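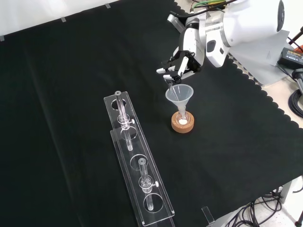 Ticket: Loss of solid during transfer from funnel to flask
Status: Resolved, monitoring
Raised by: Sabina Akanda, Teaching Laboratory Support
Assigned to: Nerys Dafis, Glassware and Consumables
Opened: 25 July 2024

Summary of the issue

The requester reports that white solid is being retained in the plastic funnel when it is transferred to the small flask for the Mridha preparation. The shortfall has been recorded on two consecutive runs. The method sheet calls for 675 mg in the flask before any liquid is added. On both runs the weight by difference fell below this, and on the second run the batch was set aside.

The requester also reports that the stem of the funnel fits closely in the neck of the flask. When the glass rod is used to free material from the cone, the funnel tends to lift and the flask moves with it.

Entry 1, N. Dafis

Request acknowledged. Please confirm the following before any replacement items are issued:

- whether the funnel is from the current Stetum pack or from the old stock in the lower drawer
- whether the funnel was rinsed on the day of use, and with what
- whether the flask was standing in its cork ring or directly on the cloth
- whether the glass rod has been checked for chips at the tip

Entry 2, S. Akanda

The funnel is from the Stetum pack. It was rinsed with water on the morning of the first run and left to drain. It was not dried further. The cork ring was used on the second run only. The rod has been checked and the tip is smooth.

Entry 3, N. Dafis

Thank you. A funnel that has been left to drain will often hold a film of water where the cone meets the stem, and a fine powder will cake at that point. Dry funnels should be used for all solid transfers. The Clamik drying cabinet has space on the second shelf, and items may be left there overnight without booking.

The following procedure should be used until further notice:

1. Place the flask in the cork ring and check that it does not rock.
2. Seat the dry funnel in the neck. Do not press it down. If the fit is tight, fold a narrow strip of paper over the rim so that air can escape.
3. Add the solid in small portions.
4. Hold the rod lightly, with the tip resting inside the cone, and move the powder towards the stem. The rod should not be forced down the stem.
5. Tap the side of the cone gently, then lift the funnel straight up.
6. Reweigh the funnel and enter the figure in the notebook. 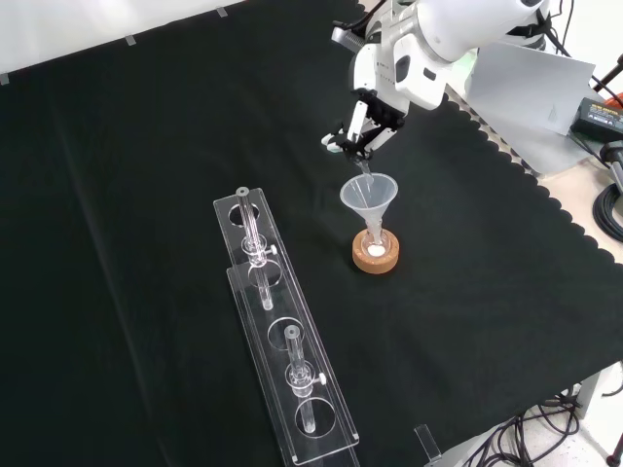 Please also note that the glass tubes should stay in the acrylic racks, with their fittings secured, until the transfer has been completed. Several tubes were returned to the store in December with damaged stems, and the cause was given as handling at a crowded bench. The racks may be moved further to the left if more room is needed.

Entry 4, S. Akanda

The procedure was followed this afternoon with a funnel taken from the drying cabinet. The paper strip was needed. A trace of powder remained on the wall of the cone and was brought down with the rod. The weight by difference was 675 mg, in agreement with the method sheet. The flask stayed upright throughout.

We would ask whether a funnel with a narrower stem could be supplied, as the paper strip is awkward to keep in place.

Entry 5, N. Dafis

Zalska list a short-stemmed funnel in packs of 100. A pack has been added to the next consumables order. The paper strip should be used in the meantime. Wet and dry funnels are to be kept in separate trays, and the trays have been labelled accordingly.

This ticket will remain open to comments until the new funnels have been received and tried with the same size of flask.

2 comments | 0 shares

Contact Laboratory Support | Copyright Laboratory Support Services | Back to top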